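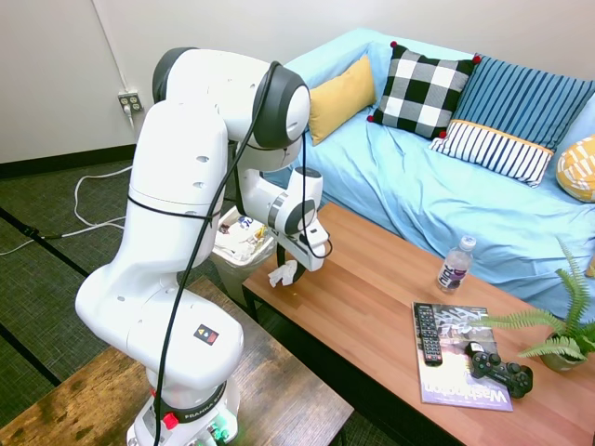 Last updated: Apr 8, 2019

I moved to a smaller flat in November and I want to write down what I learned about packing, because I did it quite badly. It will be a long thread, sorry.

My first mistake was with boxes. I bought big ones. I thought, fewer boxes, fewer trips on the stairs. But a big box full of books cannot be lifted by me, and also not by my neighbour Gunārs Zariņš, who was in the army.

So we opened the big boxes again on the landing and carried the books down in shopping bags. It took the whole morning. The bags left red lines on my fingers.

Please use small boxes for books and big boxes for pillows. Everybody will tell you this. I was told it also, by Baiba Pētersons, and I answered that my books were mostly thin.

Second thing, the glasses. I wrapped each one in newspaper and the ink came off on everything. I washed all of them in the new kitchen before I could drink a cup of water. Plain white paper costs little and you can keep it for the next time. 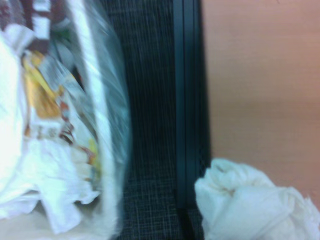
Photo: Nayeli Huerta

A question I got already: where do I keep the used paper? In a bag, on top of the wardrobe. It becomes flat if you put a suitcase on it for a few weeks. I do not iron it. My aunt irons hers.

Do not pack food in the same box as paper or cloth. I had an open packet of rice between the tea towels, and I still find rice. Yesterday there was some in the pocket of an apron.

About the van. I compared two companies, Kosto and Jitaru. Kosto was cheaper, but they asked me to be ready from early morning with no hour given. Jitaru gave me an hour and came at that hour. I paid more and I am not sorry.

The driver asked if there was a lift. I said yes. There was a lift, but it was too small for a wardrobe, and I had never thought to measure it. So please measure the lift, and the door of the lift, which is smaller than the lift.

The wardrobe stayed behind. Deisy Mamani took it for her daughter's room and painted it green. She sent me a photograph and it looks better than it ever looked with me.

Writing on boxes: I wrote "kitchen" on eleven boxes. This helps the person who carries them, but in the evening it does not help you to find one spoon. Write what is inside, and write it on the side of the box. If the boxes are standing on each other you cannot read the top.

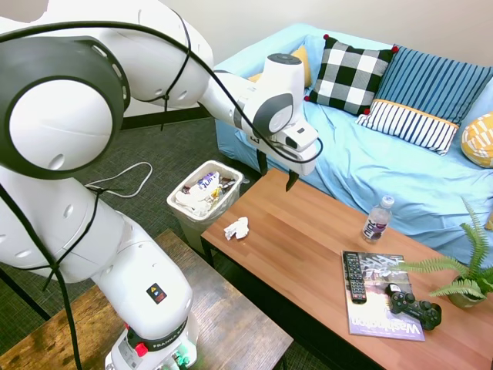 I should also say something on the first night. Keep one bag with you and do not give it to the van. In mine there should have been sheets, soap, a towel, a charger, a knife and some bread. In mine there were documents and a lamp without a bulb.

I slept under my coat. It was a warm coat, so it is not a tragedy.

For the post, I changed my address at the bank and at the doctor, and forgot the library. They wrote to me twice at the old flat about one book. The new tenant, Ivars Urbonaitė, was kind enough to bring me both letters.

The book was in a kitchen box, under the sieve. I returned it and paid the fine.

Someone asks if I would hire people to pack everything for me. Maybe, if my knees become worse. But I threw away many things when I packed by myself, and other people would have wrapped them all very carefully.

I still have two boxes not opened. If you have moved and you have a good method for plants, please write it under this post. I lost the fern.

More from this author
How I dry washing in a flat with no balcony
Curtains: I measured them wrong, a short thread
Which jars are worth keeping
Letters to the landlord, and how to keep them polite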